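Workshop tips: software for soft goods in the home

Notes from the Godstead bench, revised Mon 25 April. They cover perception and planning for bedding, towels and clothes. Hardware tips are on a separate page.

Segment before you plan. A depth map alone will merge a pillow with the sheet under it wherever the edge is flat. Run color segmentation first, then use depth to rank the regions by height.

Very dark fabric loses texture. Fix the exposure on the fabric and let the wall burn out. Auto exposure near a bright wall pushes dark green to black and the fold lines go with it.

Keep the grasp planner at 20 Hz and the arm controller on its own thread. Kartini Pangaribuan found that logging in the control loop cost 15 ms per cycle – move it to a queue.

Undistort before measuring. Wide lenses bend a straight mattress edge, and a line fit on the raw picture will give a wrong approach angle.

Set a timeout on every grasp. We use 60 seconds for the whole pick, retries included. After that the planner drops the target and looks again from a new pose.

Store the calibration file with each recording. Ruairi Mowat lost the use of 2198 recordings in September when one shared file was overwritten. 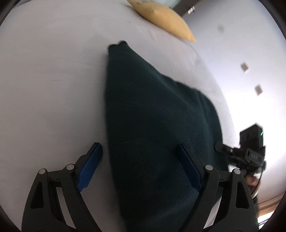

Which point on a pillow should the planner try first?

Start with a corner that has clear sheet on both sides, and approach along the line that splits it. Long edges come second. The middle of a pillow is a poor target for a two-finger tool, as the surface gives way before the fingers close on enough cloth.

Clear the cached height map after each move. Old heights near the moved item cause most false collisions in Palilberg, our planner.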